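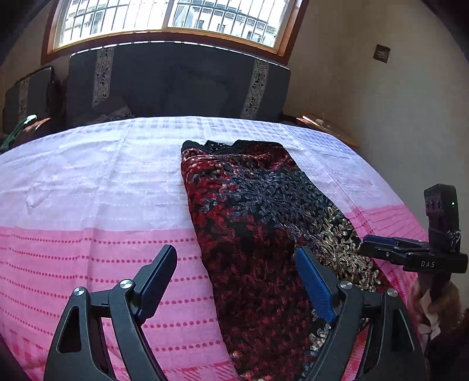

Figure 4.1 Two hand-held grippers at a bed. The jaws of the nearer one are wide open; the jaws of the other, marked DAS, are nearly closed.

June 11, 2020
By the Drusel Course Writers, Mondelberg

Chapter 4
Rules for Handling Clothing and Bedding

In the chapters before this one, the objects had a fixed shape. A cup stays a cup when it is lifted, and the rules for lifting it could be short. We come now to objects which change their shape each time they are touched. A jacket, a sheet and a towel do not have one correct grasp point, and two careful people will fold the same shirt in two different ways. For this reason the rules of the present chapter are longer, and some of them ask for judgement from the reader.

The chapter is written for those who hold the gripper in the hand and show a task, so that a robot may later learn from the recording. It is also of use for those who check the recordings afterwards. We assume that you have read Chapter 3 and know how to mount, charge and start your device.

4.1 What a rule is for

At Karkesholm, where the first version of this course was taught, the students reviewed 1,014 recordings of household cloth work. They rejected 54. Very few of the rejected ones showed a failed fold. The common fault was that the person had helped the gripper with a thumb, a wrist or the edge of the sleeve, and did not say so in the notes. A robot has no sleeve. A recording in which the sleeve does part of the work teaches a movement that the robot is not able to repeat.

This gives us the first principle of the chapter: what moves the cloth must be the gripper, or must be written down. Most of the rules in section 4.3 come from this principle. A failed fold, when it is honestly recorded and correctly labelled, may be kept.

4.2 Words used in this chapter

Garment: any piece of clothing, whether it is folded, hanging or in a heap.

Support: the surface that carries the garment. A bed, a table and an ironing board are all supports, but a bed is a soft one and it is often covered with cloth itself.

Approach: the movement of the gripper from free space until the first contact.

Pinch: a grasp in which the cloth is held between the two tips. How many layers are held is a separate question, and it should be noted separately.

Release: the moment in which the last tip leaves the cloth. A release is not complete while a thread or a fold still hangs on a tip.

Partner device: the second gripper, when one task is done with two. The partner device may be held by the same person or by another person. Figure 4.1 shows two devices near one garment, which is the usual arrangement for long pieces.

4.3 The basic rules

The rules are numbered, and they are referred to by number in the rest of the book.

Rule 1. Name the support. Write "bed with printed sheet", and not only "bed". A patterned garment on a patterned sheet has edges that are hard to find, both for the reviewer and for the software. In Figure 4.1 the sheet is partly white and partly bright pink with dots, and the dark garment carries leaf patterns of its own. The notes for such a support need more than one word.

Rule 2. Begin with open jaws. Open them before the approach and keep them open until both tips are at the cloth. Do not push the garment with closed tips in order to "wake up" an edge, unless pushing is the task.

Rule 3. Separate the garment from the support. When both are soft, it is easy to pinch the sheet together with the hem. After the pinch, lift a little and wait. If the sheet rises also, release and start again. Do not cut this part from the recording.

Rule 4. Respect the surface of the garment. Velvet, mesh, embroidery and sewn-on beads each react differently to a ribbed pad. Choose a plain part of the cloth for the pinch if there is one. If there is none, use the smallest force that holds, and examine the place after the release. Garments that belong to other persons are used only with their permission.

Rule 5. Keep straps, loose wrapping and jewellery away from the jaws. Tie back any cable which can swing. A bracelet should be taken off or covered by a close-fitting cuff.

Rule 6. With two devices, agree who moves first. One device holds and the other travels. They change roles only after a spoken word. Crossing the devices above the garment is allowed but should be rare.

Rule 7. Leave the room as it is, and describe it. Bright windows behind the support make the far side of the cloth difficult to judge. You may close a curtain before you begin, but not during the task.

4.4 When the rules disagree

Rules 3 and 4 will sometimes be in conflict. A delicate garment should be touched seldom, while a soft support asks for a second attempt. In the Min exercises at the end of this chapter, the limit is set to three attempts at the same place. After this the person must choose another place or end the recording. Your own laboratory may choose a lower limit, and the lower limit then applies.

Where a local rule and a rule of this book differ on the safety of persons, follow the stricter of the two and tell your supervisor in writing which one you have followed.

Section 4.5 continues with the folding of long garments by two devices.

Drusel Course Writers, Mondelberg | Contact | Copyright 2020, all rights reserved | Back to top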